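ok thread on old rattan and wicker, bc I keep getting the same questions in my DMs. typing fast, dinner's on

1/ Background: I've been buying secondhand baskets since the Etora flea market moved to the big lot in Atham. Mostly baskets, a few chairs, one truly awful magazine rack

2/ Quick vocab. Rattan is the plant. Wicker is the weaving. You can have wicker made of rattan, or willow, or paper, or plastic. Sellers mix these up constantly, and so did I

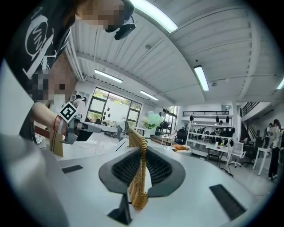
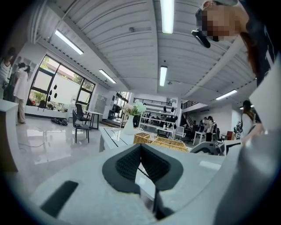 rattan handle's in the first one

3/ Paper wicker looks great online. Then you get it damp once and it goes fuzzy. Look at a broken end if there is one – paper unrolls, rattan splinters

4/ Always check the handle before the body. Grab it, twist gently, listen. A little creak is fine. A crackle is not. I've walked away from really pretty things over a crackle

5/ Then flip it over. Bottoms tell you how it was stored. Gray fuzz = damp basement. Tiny round holes with dust under them = bugs, put it down, wipe your hands, go get a pretzel

6/ Prices. I try not to pay over $15 for a plain basket with a handle. $30 if it's big and the weave is tight. Saw one listed at Plindura for $533 last September and I still think about it. It had a lid. that was the whole pitch

7/ Cleaning! Dry first. Soft brush, then vacuum w/ the brush end, then a barely damp cloth w/ a drop of dish soap. Do not soak it in the tub. I did that to a chair seat and it sagged like a hammock

8/ Dry it in the shade with air moving. Full sun makes it brittle. Next to a radiator, same thing but faster. Flip it over halfway thru

9/ Dry old rattan does like a bit of moisture tho. I mist mine in winter when the heat's on. Light mist, top and bottom, let it sit. 3 times a season is plenty

10/ Someone asked abt oil. I use the Georgiev furniture oil, thin coat, old T-shirt, wipe off the extra. Cooking oil goes sticky and smells like a fryer. Try the bottom first, it can darken

11/ Loose end on a braided wrap: wet just the end, tuck it back under with a blunt knitting needle, clip it with a clothespin overnight. Dab of wood glue if it pops out agian. Don't yank it tight, the next strand over will snap

12/ If the core of the handle is cracked, that's a different job. I've fixed one. It held magazines ok, I would not put groceries in it

13/ Spray paint: your basket, your call. But you can't really get it back out of the weave, so maybe live with the color for a month first. White shows every speck of dust btw

14/ Where to look now that the market's closed – the Atham swap page does porch pickup, and Plindura is still shipping (slow). Ask for a photo of the bottom. If they won't send one I skip it

15/ Adding bc people asked: yes cats will scratch it. Mine picked the nicest one, obviously. She can have it

16/ Chair seats will be a seperate thread, that's cane and I have opinions. Pasta's boiling over gotta go

14 April 2020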